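星期天，阴。

早上七点半醒，没赖床。昨晚剩的粥热了一碗，配榨菜。楼下修水管的还没收工，水压小，洗碗洗了半天。

上午骑车去 Altıntaş 那家种子店。想买的矮生豌豆没了，店里的人说要等下一批，什么时候到说不准。买了一包小白菜、一包茼蒿，又拿了一袋缓释肥，400 克装。本来还想买育苗盘，看了看太薄，一捏就软，没要。回来路上顶风，过桥那段下来推着走的。

到菜地快十一点。三月的地还是凉，手插进去一会儿就僵。去年秋天种的蒜长得还行，靠墙那一排黄尖比较多，可能是缺水，也可能是肥没跟上。浇了一遍，下周再看。大葱拔了一把，够吃到周三。

Tuncay Soylu 也在，他在拆旧棚子。他那块地和我的隔一条沟，棚子是前年搭的，冬天那场雪压弯了两根管子，他打算全部拆掉，换成矮拱棚。我过去帮他扶了一阵，螺丝锈死了好几个，最后拿锯子锯的。他说 Sindham 那边有人转让旧钢管，一共 18 根，问我要不要分一半。我说先量一下地再定，我那块窄，用不了太多。

中午在地头吃的，他带了饼和奶酪，我带了两个煮鸡蛋。聊到水费。去年我们这一片合用一个水表，年底分摊，我摊了 286 块，他比我多一点。他觉得应该各装各的表，我觉得装表的钱要好几年才省得回来。没聊出结果。

下午翻了靠沟的那半块地。土比去年松，蚯蚓也多，堆了一冬的树叶看来有用。翻到底下有碎砖，捡了小半桶，倒在路口的坑里了。小白菜撒了两行，盖了薄土，再盖无纺布，四角压石头。茼蒿没种，等暖一点。腰有点酸，四点收工。

回家洗澡，睡了四十分钟。醒来给妈打电话，她说膝盖比上个月好些，贴的膏药换了一种。五月想来住几天，问我小房间的床垫换了没有。没换，记一笔。

晚饭葱花炒蛋，米饭，一碗紫菜汤。饭后把账记了：种子和肥料，加上给车换的一根内胎，这个月花在地里的钱不算多。年初定的是全年不超过 1000 块，目前没有问题。如果要那批钢管，就得重新算。

在纸上画了一下拱棚的位置。地长够，宽只能放一排，中间还得留出走人的地方。照这样算，管子不用分一半，几根就够。明天给 Tuncay 回话。

睡前看了几页书，讲 Laltilville 一带旧水渠的，写得啰嗦，地图倒画得清楚。有一段水渠和我们这条沟的走向很像，也是先贴着坡脚，再拐到低处。看到十点多，眼睛干，关灯。

明天要办的：回 Tuncay 电话；问床垫价钱；车后轮再打一次气；晚上如果降温，去给小白菜多盖一层。
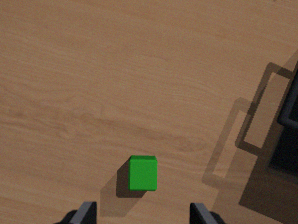 木色台面，绿色小方块。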